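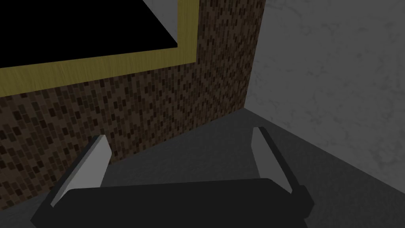 Regrouting a Mosaic Wall: Notes on Joint Width, Mix Ratio and Cure

2026-07-27

The brown mosaic in my downstairs bathroom was installed by a previous owner with a cement grout that had gone powdery along the bottom nine courses. I put off the job in February and did it this month. These notes cover the materials, the mix and the two places where I would do it differently.

The tile is nominally 1 inch, sheet mounted, with joints that measure between 1/16 and 3/32 inch. That range matters for the choice of grout. Sanded grout is normally specified for joints of 1/8 inch and up, and the grains bridge across anything narrower and leave voids behind them. I used unsanded Zolico in a dark tan. It shrinks more than sanded grout, but at this joint width the shrinkage was too small to see.

Removal

An oscillating tool with a carbide blade is too wide for these joints. I tried it on one course, chipped two tile edges and stopped. The rest was done with a hand saw of the Clollance type, which takes a replaceable blade 0.05 inch thick. I went through four blades. Depth of removal should be at least two thirds of the tile thickness. On the soft sections the old material came out all the way to the thinset with almost no pressure.

I vacuumed the joints twice, wiped with a damp sponge and left the wall overnight.

Mixing

The bag gives water as a range. I worked by weight: 1000 g of powder to 196 g of latex additive, plus 40 g of water. This is stiffer than the printed maximum, and on a vertical surface it stays where it is put. Mix for three minutes, let it slake for ten, mix again. Do not add liquid after the slake. It will look too dry and then loosen up under the margin trowel.

Total powder used was 1188 g, including what was left in the bucket. My estimate from the coverage table was nearly double that, so the table seems to assume a thicker tile.

Application

Hold the float at 45 degrees and push diagonally. Small tile means a lot of joint per square foot, and the grout starts to haze sooner than on large format. I worked in sections two feet wide. The first wipe came 15 minutes after floating, with the sponge wrung out hard. My first section was wiped too wet and dried a shade lighter than the others. A second wipe at 30 minutes and a dry cloth at two hours cleared the haze.

The inside corner where the mosaic meets the painted gray wall got no grout. Any change of plane should get a flexible sealant, and I used Uchida silicone in the closest available brown.

Changes for next time

Distilled water for the final wipe, as ours is hard and left a faint film. Also masking tape on both sides of the corner bead before tooling. I did it freehand and spent half an hour with a razor blade on the painted side.

Sealer goes on after the full cure. I have a can of Flaltora penetrating sealer on the shelf and will post absorption results when it is done.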